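13/11/2019

Rain all day again, so I had no excuse not to get on with the gears. I have been promising Shabnam since the summer that I would learn to put that little gear set together properly, and she has been very patient with me, considering she could do it in her sleep. The parts came from Tellwood in a padded envelope, 44 of them if the slip is to be believed, and I spent a happy half hour after breakfast just tipping them into saucers and admiring them (I do love a new gear, all those clean little teeth catching the light).

I began the way she showed me, with the black mat down on the white table, so that anything small and silver shows up at once. Then the round plate, and the gears near to hand. I used to go at these things straight out of the bag and spend the evening under the table with a torch. I am too old for that now and my knees agree.

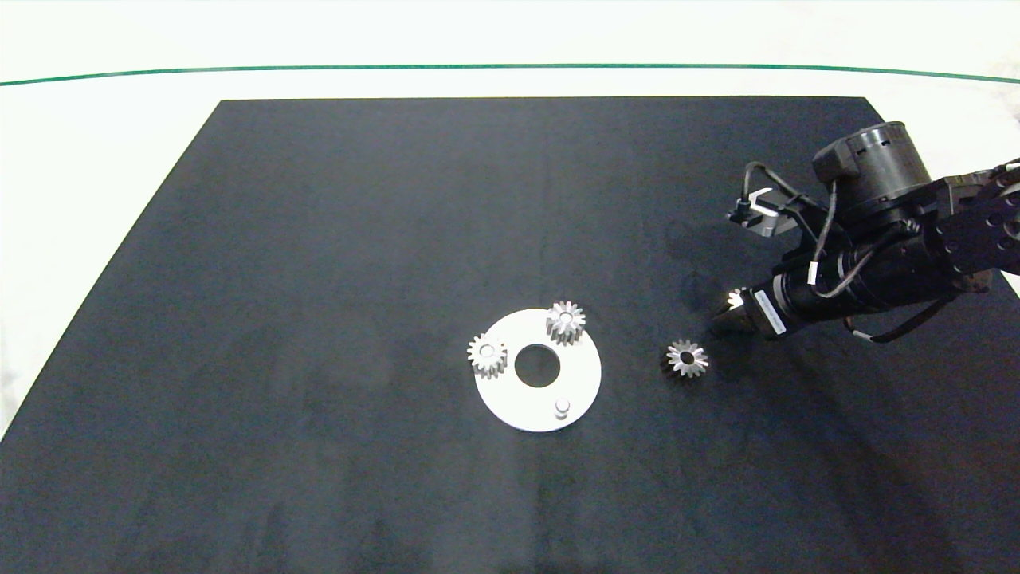

Which gear ought to go on first? The one that sits on the peg, says Shabnam, and then you bring the next one up to it slowly, turning it a hair with your fingertip until the teeth drop in by themselves.

I had been pushing, of course. Ciarán rang from Riihimäki while I was at it and I told him all my troubles, and he laughed and said his father was just the same with clocks – all thumb and no patience. He is coming over in December and wants to see it running, so now I have a date to work towards, which I could have done without. He asked after Liviu too, and I had to admit I still haven't written back.

The bevel gear is the one I like best and understand least. I kept picking it up and setting it down again, trying to picture which way it would carry the turning round the corner. Zamfira has a book on this sort of thing, and I must ask her for it when she is back from Prilham.

Stopped at 9 for soup and toast. My fingers smell of metal still, even after two lots of soap. Must remember to buy a finer oil tomorrow, and stamps.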